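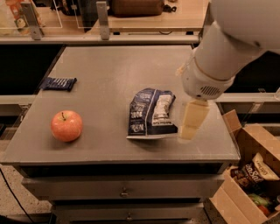

Evaluation of the Clallenano Grocery Handling Kit
Student project report, Trelmont, May 2024

1. Purpose

The department asked whether the Clallenano kit is suitable for the second-year automation lab. The kit consists of an arm, a gripper and a task library. We reviewed it as delivered, with no custom code.

2. Method

Each trial used groceries of different shape and stiffness on a flat gray tabletop, with an open cardboard box on the floor beside it. We ran 42 trials over 2 lab sessions. The gripper settings stayed at their defaults.

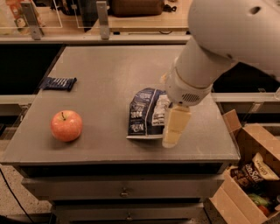

Figure 2. Gripper beside the chip bag, with the apple and candy bar on the table.

3. Results

Six trials ended in a failed grasp, all of them with bags. Creased packaging gives the fingers no fixed edge – the default approach height was set too high for it. Setup took 12 minutes with the printed guide.

4. Recommendation

The kit is usable for teaching if the supplier, Agyeman, provides a separate grasp profile for soft packaging. The task library should also log the approach height per trial; at present it has to be written down by hand.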